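The Worktop That Stays

When Elie Moussa moved into a flat on the edge of Skikdale, the kitchen was the last room he unpacked. There were 9 boxes marked for it and he opened three. The others stayed in the hall from September until the spring, and by then he had understood that he did not miss what was inside.

I visited him because a reader wrote to us about small kitchens. She asked why every article tells people to buy more storage. Moussa, a bookbinder by trade, was happy to talk. He cooks each evening, he bakes bread on Sundays, and he has very firm opinions about worktops.

Choosing the stone

The old worktop had swollen near the sink and had to go. Moussa first wanted something white. A fitter at Semaan, the workshop in the next street, gave him small pieces to take home, and he kept them beside the kettle for a few weeks. He spilled tea on them. He cut lemons on them. The white one made him nervous, he says, and the black one showed every finger.

He took a pale grey with dark flecks. "I can't see the crumbs until I want to see them," he told me. The fitting took 45 minutes longer than promised, as the wall was not straight. This is common in older buildings, and it is wise to ask for the measuring to be done twice.

What is allowed to stand there

Moussa has one rule for the counter. A thing may stay out if he touches it every day. The toaster, a present from his sister, did not pass and lives in a cupboard. The knife block did not pass either, and the knives went into a drawer with a cork lining from Joneo. The rule is strict, but it is easy to remember when one is tired.

A flask passes, as he fills it before work. A plant passes also, although he admits that he waters it less than daily. It gets its light from the window, and he likes to have something growing near the place where he chops. 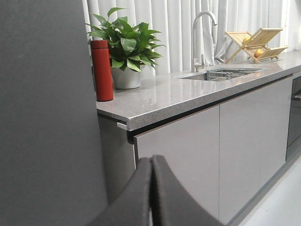
Keeping it this way

Each night he wipes the stone with a damp cloth and a little soap, then dries it with a towel. He lifts everything when he wipes, also the pot, which can leave a ring. For the cupboards he has a shallow tray from Halwood that holds up to 111 tea bags, and he refills it when he remembers.

The six boxes from the hall went to a charity shop. He kept one lemon squeezer, and it is in the drawer with the knives.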